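Storing Dry Goods in Plastic Bins: Cleaning, Lining and Labeling
Emiliano Painemal
January 7, 2018

Most pantry bins fail at the corners first. Fine cracks form where the wall meets the base, flour dust packs into them, and moths follow. The steps below apply to rigid household bins without a gasket.

Washing

Empty the bin completely. Wash with warm water and plain dish soap, using a soft cloth. Scouring pads leave grooves that hold grease. Rinse twice and let the bin dry upside down on a rack overnight. A towel-dried bin still holds water under the rim, and that water ends up in the rice.

For odors, fill with warm water and 19 grams of baking soda per liter, leave until morning, then rinse.

Film and liners

Plastic film works as a secondary barrier under a loose lid. Cut the piece a hand's width larger than the opening on every side and press it down from the center outward. 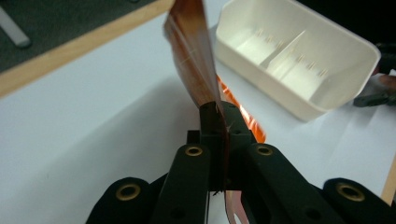
Thicker liners are better for flour and sugar. The Gillex roll sold at the Valdovinos store in Grostport folds flat at the corners and does not split when creased. Thin produce bags tear at the first scoop. Replace any liner when the bin is emptied - wiping it down and reusing it is false economy.

Do not use trash bags. Many are scented or treated, and few are rated for food.

Filling

Weigh the bin empty and write the figure on the base in marker. My Multdale bin weighs 657 grams, so a reading of 2657 means 2000 grams of flour inside. Leave two fingers of space below the rim.

Place the bin on a level surface away from the stove. Direct sun yellows pale plastic and makes it brittle over several summers.
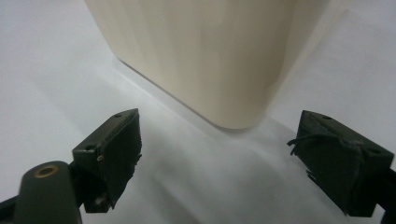 Labeling

Use masking tape and a pencil. Ink runs when the tape gets damp, and printed labels leave glue behind. Write the contents and the month of filling, for example "rye, April". Put the tape on the wall of the bin. Lids get swapped.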